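Gift packing going automatic, what happens to us?

Ginette McKinnon
Plusex wants the packing line at Dernach automated by September. My job is now gripping things so a machine can learn to. Yesterday: a birthday box. Do we keep our hours? 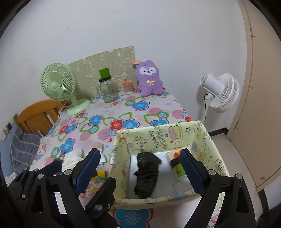
Siham Chraibi
Ours kept the hours and lost the chatting. You'll mind the line and fix jams, 238 parcels a shift. Get the job title in writing.

Younis
robots are fine, stop worrying

Prullunik
Ask who handles the awkward stuff. We were promised relief from it and got nothing else. Straws in plastic wrap, all mine.

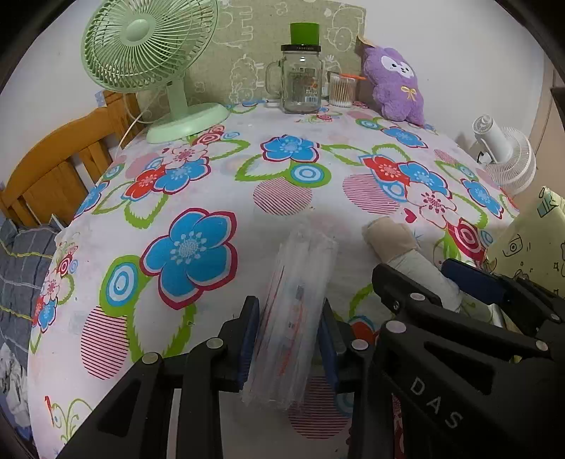

Last edited Thu 29 July
Ginette McKinnon
Asked. They're "looking into it."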